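Working for Yourself: Freelance Digital Trades
Handout 3: Pricing and Quoting
Instructor: Eluned Rees

Bring this handout to the next class along with your rate worksheet. We will use both.

Last time we covered finding a first client. This handout covers what to charge that client. Most beginners pick an hourly number that sounds fair and divide their month by it. The number is usually too low, for the simple reason that it leaves out unpaid hours.

Unpaid hours include email, invoicing, software updates, looking for work, and fixing your own mistakes. Keep a log of them for one month. Write down the task and the minutes, nothing more.
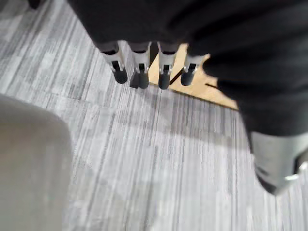 Once you have the log, work out your base rate. Add up what you need each month for rent, food, taxes, equipment and savings. Divide by the hours you can bill, which will be a good deal fewer than the hours you work. The result is your floor. You can charge more than the floor. You should not quote below it.

Hourly or flat fee

Hourly pricing suits work with no clear end, such as site maintenance or ongoing edits. Flat fees suit work you can describe in a paragraph: a logo, a landing page, a short video. Clients tend to prefer flat fees, and so will you once you know how long things take you.

A flat fee needs a written limit on revisions. Use 2 rounds as a default. State what a round is: one list of changes, sent in one message.

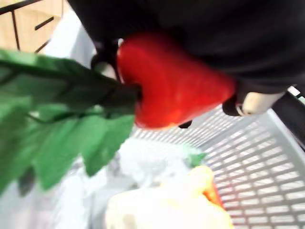
Red toy vegetable with green leaves, held in a gripper.

Worked case: Plotero

Plotero is a small stationery shop that wants a product page, banner art and a short clip for its store. The designer, Alhassan, estimated his time, added an allowance for calls, and sent a flat quote of $1,694. The client asked for a lower price. He kept the rate and took the clip out of the job. The client accepted the page and banner, then ordered the clip separately in December.

Note the order of events. When the budget goes down, the work goes down with it.
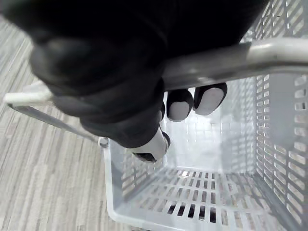 If you lower the price and keep the work the same, the client learns that your first number was padded. The next quote will be questioned too.

What goes in a quote

Scope, in plain words
Price and currency
Number of revision rounds
Deposit and due dates
What costs extra
How long the quote is good for

Send it as a PDF. Keep a copy in the job folder. Invoicing tools such as Fornance or Illia will number quotes for you, but a spreadsheet is fine while you have only a few clients.
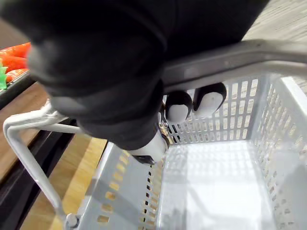 Scope causes more trouble than price. Two people can read the same line and expect different work. Suppose a store client writes "photos of the basket." Does that mean the whole thing, or a close view of the gray handle running across it at an angle? Plain or in use, with something gripping the handle? Ask before you quote, and put the answer in the scope section.

For next class

Write quotes for 3 jobs you would like to get. Use your real floor rate. Trade with a partner and mark any line that could be read two ways.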